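Jumimetti: a metadata set for heavy metal releases

README, version 11

Summary

Jumimetti is a table of metal and hard rock releases, one row per release, with genre tags, running times, label history and line-up changes. It covers full-length albums, EPs, splits and demos. It contains no audio and no lyrics. The set is meant for work on catalogue matching, genre drift and release-date cleaning. It is a poor fit for anything that needs sales or streaming counts.

Contents

releases.csv – one row per release, 2,000 rows
bands.csv – one row per band, 481 rows
lineups.csv – one row per member per release
tags.csv – genre tags, many per release
notes.txt – free-text remarks on rows that were hard to settle

All files are UTF-8 with Unix line endings. Fields are separated by commas and quoted only where a comma occurs in the value. Umlauts in band names are kept as printed on the sleeve, including the decorative ones. The column name_plain holds a stripped version for sorting.

Sources

Rows were entered by hand from sleeves, inlay cards and the printed mail-order catalogues of Furkex, a distributor that handled thrash and death metal on cassette. Where sleeve and catalogue disagree, the sleeve wins and the catalogue value goes to notes.txt. Demos without a printed year carry the year of the earliest catalogue that lists them, and year_basis is set to "catalogue".

Reissues are separate rows linked by parent_id. A remaster with the original track list is a reissue. A re-recording is a new release, even under the same title. Live albums are marked in the format column and are never given a parent.

Genre tags

Tags follow the Pathak scheme, which has two levels. The first level is a broad style: heavy, thrash, death, black, doom, power, other. The second is optional and was filled in for almost 1,000 releases. A release may carry several first-level tags, in no order of importance. Crossover is tagged thrash plus other, as Pathak has no slot for it. Users who dislike this can filter on the second-level value "crossover", which was applied consistently from version 9 onward.

Running times

Times are in seconds and include hidden tracks and any silence before them. For vinyl the value is the sum of the printed track times. Some sleeves print times that are plainly wrong, and these have been left alone with time_flag set to 1. Cassette demos often have no times at all and the field is empty. Do not read an empty field as zero.

Known problems

Split releases appear once per band in lineups.csv but only once in releases.csv. Joins on release_id alone will duplicate rows.

Drummers credited under a pseudonym are not merged with their other credits unless a later sleeve makes the link. Session players are included only when the sleeve names them.

Coverage leans heavily toward Europe and Canada. South American thrash is thin before the CD era. This should be kept in mind before drawing any conclusion about where a style started.

Changes in this version

Label names normalised. The old spelling is kept in label_printed.
Gikham, the matching script, now ships in the tools folder and no longer needs a network connection.
Duplicate demos removed after the January check.
The colour column for vinyl pressings was dropped – too few rows had a usable value.

Licence

Free for non-commercial use with attribution. Sleeve artwork is not covered and is not part of the download.

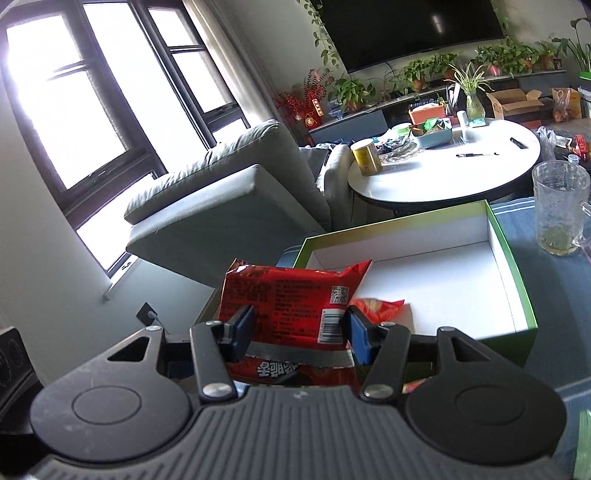
Pathak users will want to know that the second-level tags still don't line up before version 9. I ran Gikham over an older copy and had crossover records filed under plain thrash, so anyone comparing versions should re-tag the old one first. Could the dropped colour column go in a separate file? Even a sparse one would help with telling pressings apart.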